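Gukex Working Group on Handheld Gripper Practice
Minutes of the April meeting
Status: approved with two corrections (items 3 and 5)

Present: delegates from Gukex (chair and minutes), Cilitz, Hamann. Garkico joined by phone from item 3.
Meeting opened at 2:05 p.m.

1. Minutes of the previous meeting
Accepted without change. The action on file naming remains open with Cilitz.

2. Scope of the practice note
The current note dates from 2019 and covers fixed arms in closed cells only. The group confirmed that the revision will add a part on handheld grippers used by an operator in shared spaces such as lobbies, cafes and seating areas. Fixed arms stay in Part A. Handheld tools go in Part B. Hamann asked for mobile bases to be covered as well. Deferred to the next revision.

3. Part B, section 4: work surface and objects
Draft text was read clause by clause.

4.1 The operator shall record the surface type before the first grasp. Agreed. "Glass, clear" and "glass, textured" are to be separate entries in the surface list. Cilitz noted that a textured transparent top can show both reflections and whatever is underneath it, and wants this stated in the note to the clause. Agreed.

4.2 Objects other than the one to be grasped may remain on the surface if they are listed. The earlier wording required a cleared surface. Garkico considered that wording unworkable outside a lab. The new wording was adopted. Flat printed matter (cards, menus, sheets) counts as an object and is to be listed.

4.3 Approach. The fingers shall be open before they pass over the rim of the table and shall stay open until the object is between the pads. For a computer mouse the long sides are the grasp faces. Buttons and scroll wheel shall not be used as contact points.

Clauses 4.2 and 4.3, glass table with mouse and printed cards:
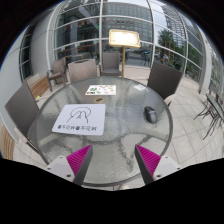
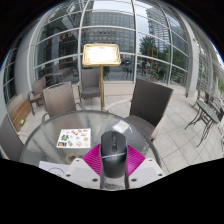 4.4 Release. The object shall be set down on the surface and shall be at rest before the fingers open. Dropping from any height is a fault and is logged as such. Hamann proposed a height limit in place of a ban. Not supported. Correction made at approval: "at rest" replaces "stable."

4.5 Glass tops. Gripper base plates shall not be rested on glass. Cilitz asked if this applies to plates with rubber feet. It does, until someone brings test results. Action 1.

4.6 Pads. Ribbed flexible pads are to be inspected at the start of each session and after every 14 grasps on a hard object. The interval was taken over from Part A. Garkico doubts it suits soft pads and will send its own wear records. Action 2.

5. Part B, section 5: shared spaces
5.1 Chairs may stay at the table. The operator needs one clear side to work from, and the draft asked for two. Reduced to one after discussion.

5.2 Windows and glass walls. People and vehicles outside, or reflected in the panes, may be recorded without anyone intending it. The clause now requires a check of the recording for recognizable faces and license plates before it leaves the site. Masking at the edge of the view does not replace this check. Correction made at approval: "before it leaves the site" replaces "before storage."

5.3 Lit signs. Bright displays can wash out part of the picture. Hamann wanted a rule that they be switched off. The group preferred a recommendation, as the operator often has no say over the fittings. Text to read: "Where a lit sign cannot be switched off, its presence should be noted in the session record."

5.4 Public access. No agreement. Cilitz wants a barrier whenever the public can reach the table. Gukex considers a second person on watch sufficient. Both versions go out for comment, marked as options A and B.

6. Session record form
The form is now 2 pages. Garkico asked for one. Fields for weather and floor type were dropped, and the field for lighting stays. The object list has 6 lines with a continuation sheet. The tool serial number moves to the top of the first page.

7. Actions
Action 1: Cilitz, test plan for base plates with rubber feet on glass.
Action 2: Garkico, pad wear records to all members.
Action 3: Gukex, clean draft of sections 4 and 5 with options A and B under 5.4.
Action 4: Hamann, terms list, including "pad," "finger" and "jaw," which the draft still mixes.

8. Any other business
Hamann offered to host the next meeting. Members are to send comments on the form in writing beforehand, using the clause numbers of the clean draft.

Meeting closed at 4:20 p.m.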